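Opinion » Home & Habits » Tables

Search this site Go

In defense of the bare table

I have owned 2 tables in my life, and I have seen the top of one of them. The other went to my cousin in Skillcombe under a layer of catalogs, and for all I know she is still digging.

So I come to the subject of the plain wooden table with the zeal of a convert. Ours came from a shop in Sterkham that was closing down, and it cost 83 dollars. It has no drawers. It has no clever leaf that folds out and takes your thumb with it. It has a top, and the top is wood, and you can put something on it and then – this is the part my family struggles with – take it off again.

The decorating pages are against me. They want a runner, a bowl of lemons, a tray to hold the candle and a second tray in case the first one gets lonely. I once counted 40 objects on a dining table in a catalog from Clorkley, and there wasn't room among them for a sandwich. 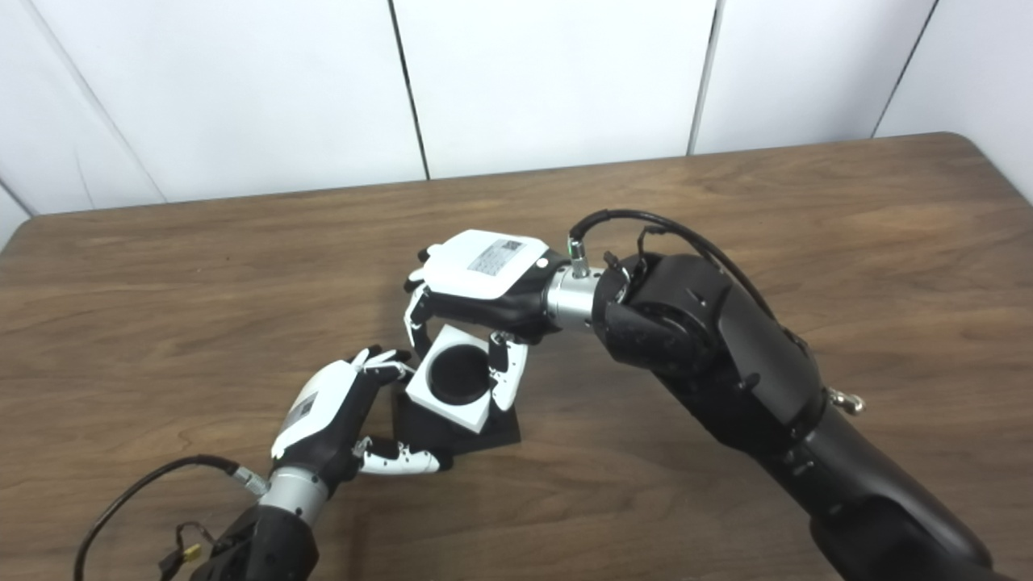

Streaky brown grain, rounded edge, plain white panels behind.

Give me the brown wood and the white wall. Grain is decoration enough. It was free with the tree, it doesn't need dusting around, and it will not be out of style by December.

I will also speak up for the rounded corner. Anyone who has walked through a dark room at hip height to a square table knows what I mean. A designer who rounds off a corner has either been bruised or has met people.

My opponents say a bare table looks as if the owners are moving out. Fine. Let visitors think so, they leave earlier. My neighbor on Aguiar Street covers hers with a lace cloth, then a plastic sheet to protect the lace, then place mats to protect the plastic, and I am told there is a very nice oak under there.

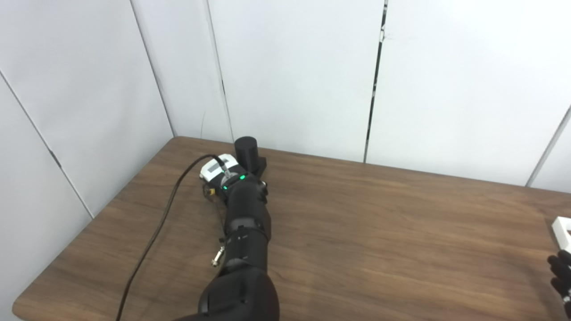 The corner in question, near left, with the walnut-style top.

I make one exception, for whatever you are working on at the moment. A table is for work. What I object to is the stuff that stays on afterward and starts getting mail.

Contact us | Copyright Sterkham Home Pages | Back to top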